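17th November
Bench notes, Gosau lab

OK, picking up from the October entries where I was complaining about drift. Short version for anyone skimming: the glove-plus-controller rig stays, the Vilside gloves on their own go back in the drawer, and I still don't trust the left wrist strap.

Longer version. The plan was to settle what we wear for the laundry episodes before we collect anything we'd want to keep. Up to now we've been swapping between the Vilside gloves with no outside tracker (fingers great, hand position a mess) and bare hands with the Oko head camera guessing at everything. Bare hands is lovely to work in and I kept hoping it would win! It fell over the second a sleeve covered my fingers, and with shirts a sleeve is always covering your fingers. So the third option was strapping the VR controllers to the backs of the gloved hands and letting the gloves do fingers and the controllers do position. It's heavy and it looks ridiculous and the numbers are so much better that I've stopped arguing.

The task is the basic one. Shirt flat, fold it in lengthwise, roll it up, put the roll in the basket. We picked strong colors (red, blue, yellow) so the segmentation has an easy life, and I'd like to keep those three until everything downstream works. Please don't bring in the striped ones yet, I know they're more realistic.

Things I noticed while wearing the whole kit, in no order:

The controllers want to sit further back than you'd think. If the ring is forward over the knuckles it bumps its opposite number whenever the hands come together, and rolling is nothing but hands coming together. I slid both back toward the wrist until I could pinch thumb to finger over the hem without a clack. Lost a little tracking on the far reach across the collar, got it all back when I stopped leaning my head so close.

Strap tension: snug enough that the tracker doesn't rock when you tug the fabric. I had it too loose for the first batch and you can see it in the plots as a wobble right at the moment of each pull. The hand is steady, the tracker is nodding. Anybody who processes that batch, throw it out, it's the folder with "loose" in the name.

Finger spread. The padded fingers on the gloves make you clumsy in a way that I first hated and then came to like. Bare-handed I do all sorts of clever little rolls with my ring finger that the Bratu gripper could never copy. With the gloves on I end up with big simple pinches, thumb against two fingers, and those retarget to the Bratu jaws with hardly any cleanup. I'd be curious if that holds for someone with bigger hands than mine (the gloves are a bit long on me, so maybe I'm getting extra clumsy for free).
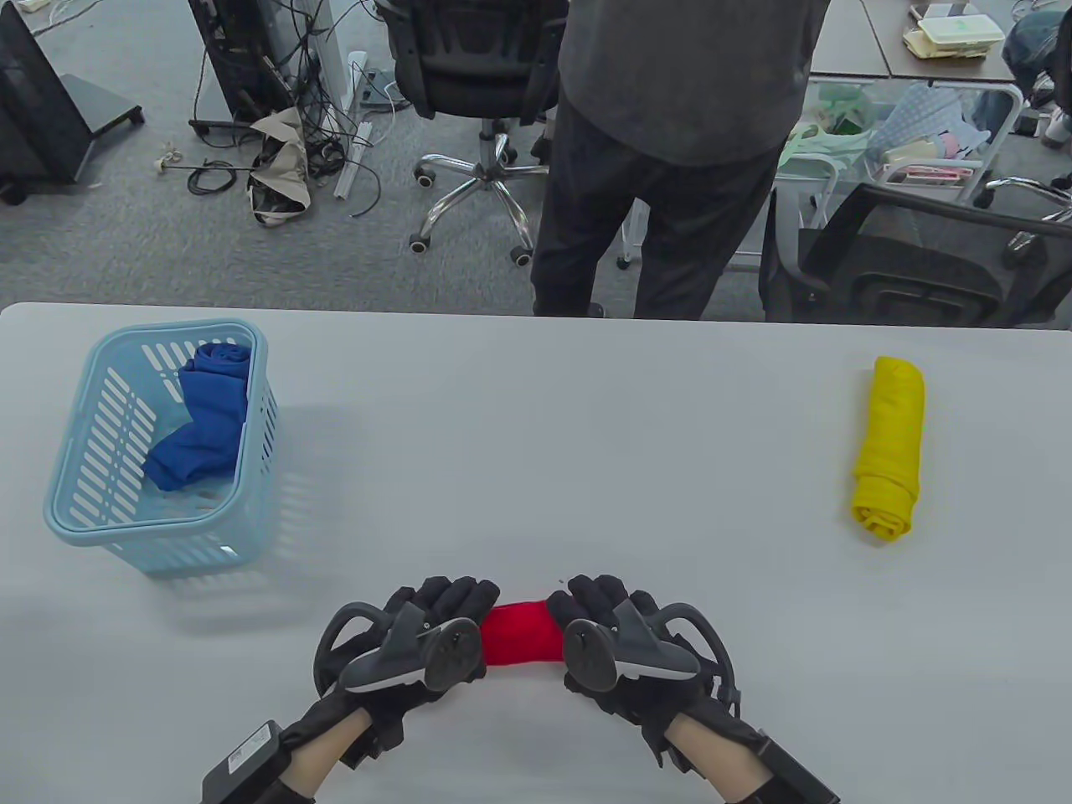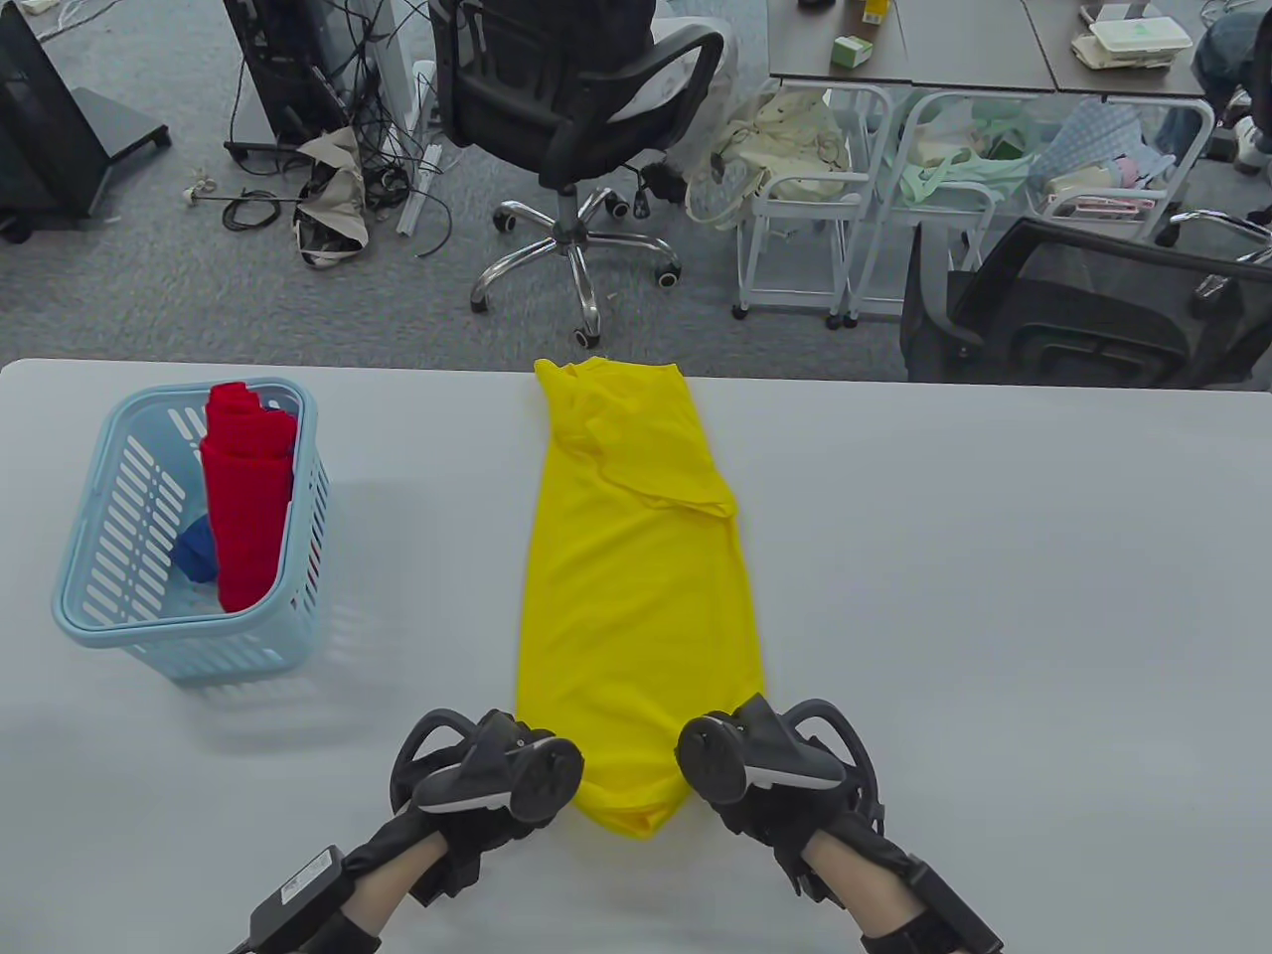
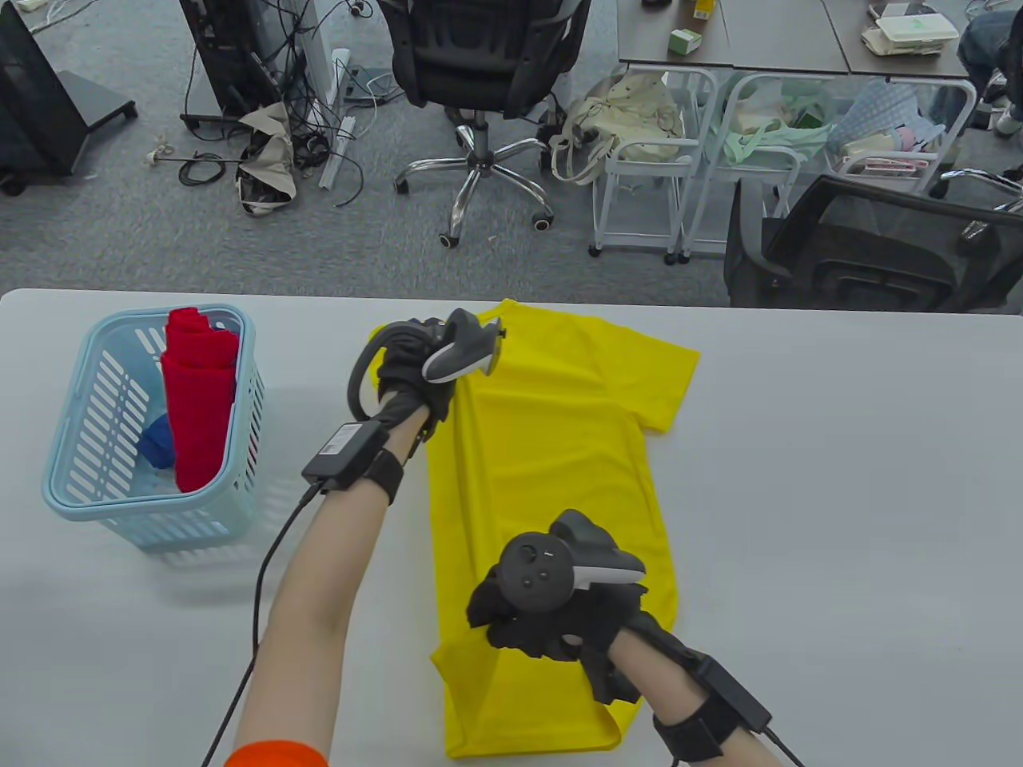

Shirt folding with the gloves and trackers on. Red roll in both hands in the first one, yellow shirt on the table in the other two.

Now the comparison, as far as I got with it. Same shirts, same table, same basket on the left. I did more than 400 pinches across the sessions (the script counts them, I don't) and went through the log afterward looking for jumps in hand position. Gloves alone: jumps all over, and worst when the two hands are close together. Head camera alone: fine on the flat part, hopeless on the roll. Gloves and controllers: 34 jumps in the whole log, and most of those are in one ugly cluster where I'm pretty sure the left box had slipped around my forearm and the cable was pulling on it. I retied it and the cluster stops there.

Lag between glove stream and controller stream came out at 19 ms. It's constant, so I've put it in as a fixed offset in the sync config and commented the line. If you change the glove firmware please measure it again. I clap my hands together at the beginning of every take for this, which feels silly, but the spike shows up in both streams and lining them up takes no time at all. Do the clap. Do it before you touch the shirt.

About the gripper side. I replayed a handful of the cleaner folds on the arm with the standard Bratu jaws and then with the soft tips on. Standard jaws: good hold, but they pick up table along with shirt, by which I mean they scrape along the surface and arrive a bit under the hem and then shove it. Soft tips: much kinder on the approach and they get under a single layer more often than I'd hoped, but when the pull comes they let the fabric creep. You end up with a fold that's a finger width short on one side and then the roll comes out as a cone. I tried pulling slower and that helped with the creep and made the whole thing take forever.

My feeling at the moment is soft tips with more closing force. I haven't tried that yet. The force limit is set in the controller on the arm cabinet and I didn't want to change it while the other cell was running off the same profile. Will do it when the bench is free, and I'll copy the profile first this time (yes, I remember).

The part that transfers worst is the very end of the roll. With my hands I tuck the last bit under by pushing with the thumbs while the fingers hold the cylinder, both hands at the same time, ends pinched. The arm has nothing to tuck with. In the replays it just sets the roll down and the outside layer relaxes open a little. For the basket that's probably fine! It still goes in. But if we ever want stacked rolls we'll need another way to finish, maybe rolling onto the loose edge so the weight holds it. I did a few takes that way at the end of the session, they're tagged "edge-down", and I'd love for someone to look at whether they replay any better before I record a pile of them.

Oko camera notes. Angle is OK now. Table fills the bottom of the view and the basket stays in when I'm looking at the shirt, and that was the whole point of moving it. I'd still tip it down a hair more. We get a lot of carpet and office chairs up top that we don't need, and every time somebody shifts a chair the background changes on us. I've left the crop alone for now, raw is raw, we can cut later. Exposure: lock it. On auto, the yellow shirt drags everything around when it's laid out flat, and the tabletop comes out gray in one take and white in the next. It makes me think I'm losing my mind when I compare takes. I thought I had locked it and I had locked the white balance. Different menu.

Occlusion is the one real thing against this rig. The controllers are big from the head camera's point of view and they sit right over the bit of fabric you care about. When I pinch the near end of the strip, the fingertips are half hidden behind my own hardware. For the pose data it doesn't matter, for the vision people it might matter a lot. Possible fixes: a side camera low on the right, smaller trackers, or working farther up the table so the view is flatter. I'd try the side camera first, we have a spare Oko and a clamp. I asked myself whether we could just mount the controllers on the forearms where the boxes are now, and I did wear them that way for a bit, but then wrist rotation goes missing and you can't get it back from the gloves in any way I believe.

Comfort. Fine for a good while and then suddenly not fine. The forearm boxes are OK, it's the backs of the hands that get tired. I would keep sessions short and swap people. Also run the cables down the outside of the arms before you tighten anything. I ran mine on the inside and spent the first take dragging one through the hem.

Settings I finished on, so I don't have to work them out again:
controllers back toward the wrist, rings pointing out
straps snug, check left after every few takes
gloves calibrated after the controllers are on, never before (the straps change how the glove sits and the thumb reads half closed otherwise)
fixed offset 19 in sync config
exposure locked, white balance locked, both
shirt collar to the far side of the table

To do. Soft tips with higher force. Spare Oko on the side clamp. Somebody with large hands in the gloves for a dozen folds or so. Replay of the edge-down takes. Find out why the left box slides and the right one doesn't, they're supposed to be the same strap, and I wonder if the left one has been through the wash. Order new ones either way.

Data is on the shared drive under Gosau, the good batch and the loose batch in separate folders. I haven't trimmed the ends of the takes, so expect me reaching for the keyboard in gloves and missing the key.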